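Sharing a Desk with Cables, Cups and a Bunch of Flowers
July
By Baiba Grīnberga

I have worked at one crowded desk or another for most of my grown life, and the one thing I've learned is that the cables always win if you let them. So before you buy a single organizer, pull your chair well back and look at the floor. Any cord that runs from the desk down toward the chair wants to be lifted and clipped along the back edge, where the casters can't chew on it (mine ate a perfectly good charger last winter, and I'm still cross!).
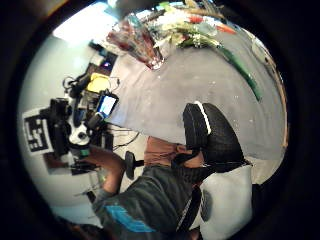
Laptop, headphones and plenty of black cable, all within arm's reach.

Headphones are the next thing to sort out. Give them a hook under the desktop, or even a mug to sit over, and they'll stop knotting themselves into everything else. My friend Gwion Ellis ties his spare cords with strips of old T-shirt, 7 inches long, and I've come around to it, though I do wish he'd pick nicer colors.

Now, flowers. I love a few on a work table, white and yellow ones especially, and a clear faceted glass vase catches the light so prettily. Lay the bunch down on a covered table first and strip off any leaves that would sit below the waterline. Keep the vase heavy and only half full, and well away from anything with a plug.

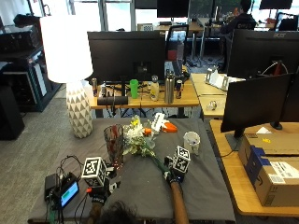
Cans, Cups and Bottles

Drinks do creep along the front of a desk, don't they? I take 10 minutes before supper to carry everything to the kitchen, rinse the cans and wash the bottles with a drop of dish soap. Leave the caps off overnight so they air out properly.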